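Buscar en el libro Buscar Índice

Unidad 4
La mesa de trabajo: preparar antes de servir

Manual de sala y office, Osstead. Texto: Saimi Peltonen

Antes de tocar la comida, la mesa. Parece obvio y se olvida siempre. En esta unidad: superficie, bandeja, mantel individual, utensilio. Cuatro cosas, nada más. La comida llega en la unidad 5.

Empezamos por el orden. Primero la superficie clara y despejada. Luego el mantel individual a un lado, estirado, con las rayas derechas si las tiene. Despues la bandeja delante, al alcance de las dos manos. El utensilio, al final.

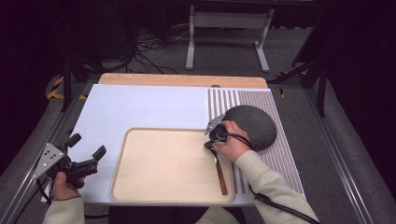 Fig. 4.1. Bandeja beige vacía, mantel de rayas y utensilio con mango de madera.

El mango mira hacia quien trabaja. Regla de la casa, y casi de cualquier casa: se coge por el mango, se deja por el mango. Si el utensilio va sobre el borde de la bandeja, comprobar que no resbala. Si resbala, dentro.

4.1 La superficie

Blanca o muy clara, lisa. Se ven las migas, se ven las manchas, se ve lo que falta por limpiar. En el office de Votmont se trabajaba antes sobre madera sin cubrir y las gotas de aceite quedaban ahí semanas. Ahora cubierta clara y un repaso con paño húmedo antes de cada turno. Paño humedo, no empapado.

La franja de madera del canto se limpia aparte, en el sentido de la veta. Con poca agua.

Dejar hueco libre junto a la bandeja. Unos 10 centímetros como mínimo, mejor más. Hace falta sitio para apoyar algo a mitad de tarea sin ponerlo encima del mantel.

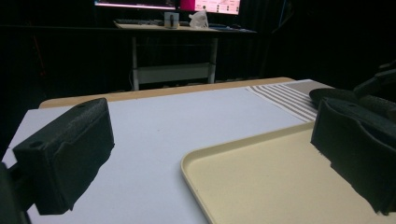 4.2 La bandeja

Esquinas redondeadas, borde bajo. El borde bajo deja entrar la mano de lado, útil para cubiertos planos. Las esquinas redondas se secan mejor con el paño, un solo gesto y fuera. Peso máximo para los ejercicios: 650 gramos, bandeja aparte.

Colocación. Paralela al canto de la mesa si se trabaja de frente. Un poco girada si el compañero coge desde el otro lado. Probar las dos y anotar cuál cansa menos la muñeca.

Mirar la base a contraluz antes de usarla. Cerco, grasa, pelusa: se lava otra vez. 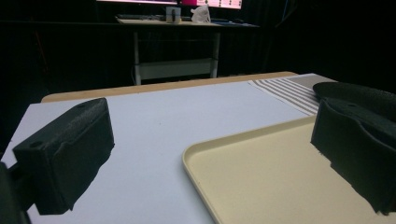 Fig. 4.3. Esquina de la bandeja sobre la mesa blanca, con el canto de madera al fondo.

Ejercicio de arranque

Por parejas. Uno monta la mesa, el otro la desmonta, cambio. Sin hablar la primera vez. Repetir 2 veces con el mantel a la derecha y luego con el mantel a la izquierda. Apuntar en el cuaderno qué pieza se movió de más. La bandeja, casi siempre.

Vocabulario de la unidad: office, canto, cerco, repaso, veta.

Unidades relacionadas
Unidad 3. Paños y secado
Unidad 5. De la bandeja al plato
Unidad 6. Recoger sin ruido
Anexo: fichas del taller de Ritdale

Contacto | © Heiskanen, material de aula | Volver arriba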